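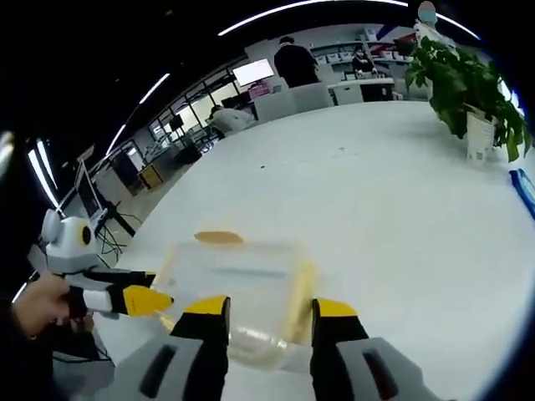

Week 2, faults in handover tasks. I want to start with the one that bit us on the Cleten runs, so bear with me! We logged 300 handovers with a light plastic box, and 197 were fine. Most of the rest had the same fault – the first gripper let go before the second one had a real hold. The log still said "grasp OK", as it only checks how far the fingers have closed. Read the Grania notes on slip before lab 2, and bring one fix you'd try.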